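We use cookies to keep you signed in and to remember your settings. By continuing to use this site you accept our cookie policy. OK

Cloudy film on dining room tile that comes back after every mopping

Posted in May by Bram Baert

We moved into an older house in Munbridge over the winter. The dining room has a patterned tile floor, cream white and very dark green with a marble look to it. I don't know if it is real stone or porcelain. The seller left no paperwork and the previous owner before him is not reachable.

My problem is a gray, cloudy film. The dark tiles look fine while I'm mopping. As soon as they dry there is a haze over them, worst near the kitchen door and under the window. You can write your name in it with a finger. On the cream tiles I can't see it, but I can feel it with a sock, sort of draggy.

What I have tried so far:

Mopping with the Allau floor soap the seller left under the sink, a good squirt in the bucket. Mopping with the same soap, twice as much. Hot water only, one time, which seemed a little better but I may be kidding myself. A steam mop borrowed from my sister, which left swirls.

The room is 28 feet on the long side, so I would like to avoid doing the whole thing on my knees if I can. I did start a small chart so I could keep track of which parts I had tried things on, going by rows from the window wall.

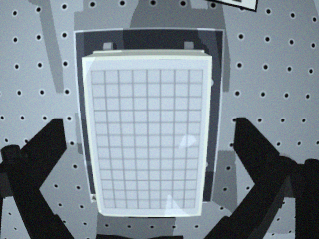 The other thing I should mention is that our water is hard. The kettle needs descaling every couple of weeks. I read that vinegar takes care of hard water film, and I also read that vinegar ruins marble, so I have not used it. A flooring store quoted me $561 to come out and strip and polish the room. I'd pay it if it's the only way, but I would like to know what the film is first. Is it soap, is it minerals, or is the finish on the tile worn out?

pinecrest_dot

It's soap. If you can write in it with a finger, the tile is not worn out. A worn finish doesn't rub off.

You are using too much product and never rinsing it. I'd guess the seller did the same for years. Hard water makes it worse because the soap and the minerals combine into a scum, same as the ring in a bathtub.

Leave the vinegar alone until you know what the tile is. Find a spot you never see, inside a closet or under a floor register, and put one drop of vinegar on it. If it fizzes or leaves a dull mark, you have real marble or another limestone type stone and you need to stay away from acids for good. If nothing happens after a few minutes, wipe it up. It is most likely porcelain or ceramic.

Either way the first step is the same:

Sweep or vacuum well. Grit scratches dark tile.

Fill one bucket with warm water and a small amount of pH neutral cleaner. I use Gikska because the hardware store here carries it, but any neutral cleaner that says safe for stone will do. Go by the label and measure it. A capful in a full bucket is normal.

Fill a second bucket with plain warm water.

Wet a section and let it sit 4 minutes. Scrub with a white nylon pad on a pole. White, please. The green and black pads are abrasive.

Pick up the dirty water with a mop or a wet vac, then rinse with the plain water. Change the rinse water when it goes gray. Your first few buckets will be ugly.

Dry it with an old bath towel. You can push the towel around with a broom. This step matters with hard water, and most people skip it.

You will probably need to do this more than once. Years of soap doesn't come up in one go. Do a strip under the window first, let it dry overnight, and compare it with the strip beside it in the morning.

For a room with a table in it, get the table out of there or at least work one half of the floor and then the other. I tried to clean around the legs of ours and ended up with four dull circles that I had to redo. Put felt under the legs when it goes back, and check the felt now and then for sand.
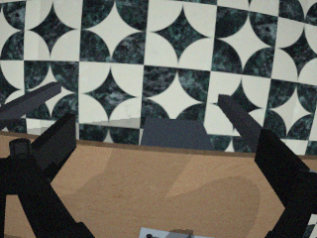
corvin_t

Agree with most of that, but I would not leave out the water. We had the same haze on black tile and neutral cleaner got it maybe halfway. The rest was minerals. I switched to distilled water for the last rinse and the haze was gone after two rounds. It costs a few dollars in jugs. You only need it for the final pass.

If the vinegar drop does nothing, you can use a mild acid tile cleaner on the stubborn parts. Wet the grout with plain water beforehand, rinse twice afterward, and never mix it with bleach.

I would hold off on the $561. Stripping is for floors with wax or sealer on them. Ask them what they think they are stripping.

Gail_in_Villalobos

My mother used to use milk on hers. Never tried it. Just get a rug

Comments

Bram Baert: Did the drop test in the coat closet. No fizz and no mark, so I am calling it porcelain. One strip under the window is done and the rinse bucket looked like dishwater. Will do the next one before bed.

pinecrest_dot: Good. Throw out the old mop head too, it's full of the same soap.

corvin_t: What size are the jugs where you are? Buy more than you think.

tess.m: Does this work on slate? We have 2,000 square feet of it and a dog.

pinecrest_dot: Neutral cleaner yes, acid no. Slate may be sealed, so start a new thread with some details.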